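Skirkera Peg Board and the Laston Insertion Policy, Reviewed

Posted 2020-05-05

Most published results on robotic assembly come with a fixture made in the authors' own workshop, so two labs reporting the same success rate may have measured different things. The Skirkera board is sold as a remedy: one white board, a set of blue parts, and slots and holes to match. Sunen supplies it together with a trained two-arm policy called Laston, learned from teleoperated demonstrations, and a short report describing how the policy was obtained. This review covers both, with more attention to the policy.

What is supplied

The parts are all one colour, and so are the board and its plates. That is a sensible choice for a method that depends on cameras, as colour gives no help in matching a part to its slot and the policy has to work from shape and size. The smallest pegs are awkward to pick up with anything that has thick fingertips. The manual ought to give the clearance of each hole and does not. We had to measure them, and a benchmark without a stated clearance is only half specified.

The method

Laston was trained on 733 demonstrations recorded by operators driving both arms. At each step the policy takes the head camera view and the joint positions of both arms and hands, and predicts a short run of future positions. Only the first part of each run is carried out before a new one is predicted. There is no separate planner and no model of the parts. Contact is not sensed directly; the report argues that finger joint error carries enough of the same information. We think this holds for the larger parts and is doubtful for the small ones.

The comparison method, Moriarty, uses the same network but controls one arm at a time, with the other held still. It is a fair baseline. It isolates the question the report sets out to answer, whether letting both arms act at once helps on a task that a single arm could in principle complete.

Two-arm work on the board, multi-fingered hands, head camera view

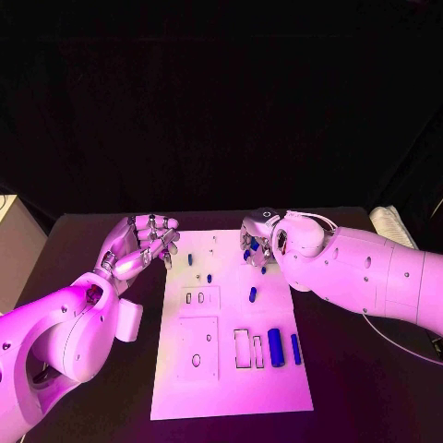
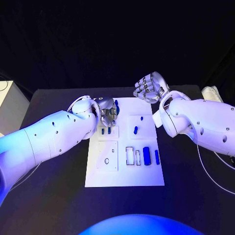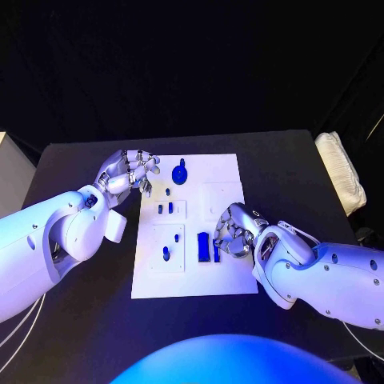
Results

We ran 100 trials with each method, using the start layouts printed in the manual. A trial counted as a success only when every part was fully seated. Partial insertions were logged separately and are not included in any rate. Laston finished more trials than Moriarty and did so in less time. The gain in time was expected. The gain in completed trials was smaller than the report claims, and most of it came from layouts in which parts began on both sides of the board.

Failures fell into 2 main groups. In the first, a small peg turned between the fingertips during the lift and arrived at the slot at an angle. The policy then pressed down, withdrew and pressed again at the same angle, with no attempt to regrasp. In the second, one hand came between the camera and the slot the other hand was working at. Laston has only the head view to go on and tended to pause until the first hand moved away. A wrist camera on each arm would probably remove this group altogether, at the cost of collecting the demonstrations again.

We also changed the lighting, which the report does not. Moving from white to strongly coloured light in 7 steps, we saw little change on the large parts and a clear drop on the small pegs by the last two steps. Anyone planning to use the policy outside a controlled room should repeat this test first.

Complaints

The report gives success rates without intervals. The demonstrations are supplied in a format that needs Sunen's own reader, and the version sent to us in March failed on long file paths. The board has no location marks, so returning it to the same position after a knock is guesswork - we ended up putting tape on our table.

Verdict

The board is worth buying once the clearances have been measured and written down. The policy is a sound reference point for two-arm insertion and a weak one for small parts, and it should be quoted with the part sizes attached. We would like to see Moriarty rerun with regrasp demonstrations added before accepting that the second arm accounts for the whole difference.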